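Game Narrative and Quest Design
Lecture 3: Side quests and how they are built

Reading for this lecture: chapter on branching structures in the course reader. Please bring your quest sheets from the last exercise, we will need them in the second half.

1. What we mean by a side quest

A side quest is a piece of content which the player can ignore and still finish the game. This definition is simple, but students often make it too narrow. They think a side quest must be short, or must have no influence on the main story. Both are wrong. In large role-playing games there are side quests which take four hours and change who is alive at the end.

For this course we use three terms:

Errand. The player receives a task, does it and returns. There is no decision inside.
Side story. There are characters with their own problem, and the player enters into this problem in the middle.
Chain. Several errands or side stories that open one after another, often with other content between them.

In the exam I accept other terms if you define them.

2. Example: the ferry quest in Trestness

Trestness is the practice world we use in the whole semester. For those who missed the first lecture: it is a harbor town with three districts, a closed salt mine and a council which does not meet anymore.

The ferry quest begins when the player wants to cross the bay and the ferry is not running. In the first version, the ferryman asks for a new rope. The player buys the rope and the ferry runs. This is an errand, and a weak one, as the player has no reason to remember it.

In the second version, the ferryman has a rope. He does not want to cross because his brother waits on the other side. Now the player can convince him, steal the boat, walk around the bay (long, dangerous) or find the brother first by the mine tunnel. The goal on the map is the same. The amount of dialogue grew from 400 words to 2,000, so you see that this kind of quest has a price, and a studio will not pay it for every ferry.

Question we discussed in the group last year: is the walk around the bay a solution of the quest, or is it a refusal of it? I think it is a solution when the game notices it. If the ferryman says one line later about it, this is enough.

3. Hooks

A hook is the moment when the player learns that the quest exists. Common types are:

- a person who speaks to the player first
- an object with a text on it (letter, poster, grave)
- a place which looks wrong
- a consequence of an earlier action

The notice board belongs to the second type. It is cheap to produce and players understand it at once. But if all hooks are on the board, the town becomes a waiting room - the player goes to the board, takes everything and runs. My advice is to put only errands on it, and leave side stories to be found on the street.

The fourth type is the hardest to plan. The writer must know what the player did before, and the quest needs a variant for the player who did not do it.

4. States and flags

Every quest has states. The minimum is: unknown, active, finished. Most need also failed and "finished before it was started". The last one is forgotten in almost every student project. The player kills the wolves, then meets the farmer who asks to kill the wolves. What does the farmer say?

Write the states down in a table before you write the dialogue. In Prondel, the student project which I show in the tutorial, the team wrote dialogue first. At the end they had 373 flags and could not say which of them were still used. They removed more than half of them and the game did not change.

Rules for naming flags in this course:

- begin with the place, then the quest, then the event (bay_ferry_brother_found)
- no numbers at the end
- a flag says what happened, it does not say what should happen next

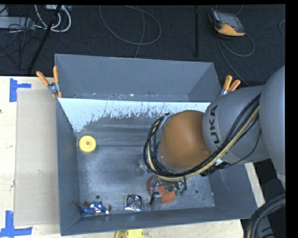 Photo: Alcaraz / Vulovix press archive

5. Rewards

Money and equipment are the usual rewards, and there is nothing wrong with them. The problem comes when the reward is stronger than the one from the main story, because then the optional content is not optional anymore for the careful player.

Other rewards that work well: a new route, a changed greeting, a house where one can sleep, information about a later enemy. A changed greeting costs two lines of text. Players mention it in tests more often than the sword.

Please do not use experience points as the only reward. In a paper prototype you cannot test them anyway.

6. Exercise for next time

Take one errand from your quest sheet and rewrite it as a side story. Keep the same place and the same goal. Hand in:

- the state table (one page)
- the hook, written out in full
- one dialogue, with at least two ways out
- the reward and a short reason for it

Work in pairs is allowed, then write both names on the first page. Files go to the course folder before noon. If you use Trestness, do not change the map, as other groups build on it.

The next lecture is about companions and how they comment on quests.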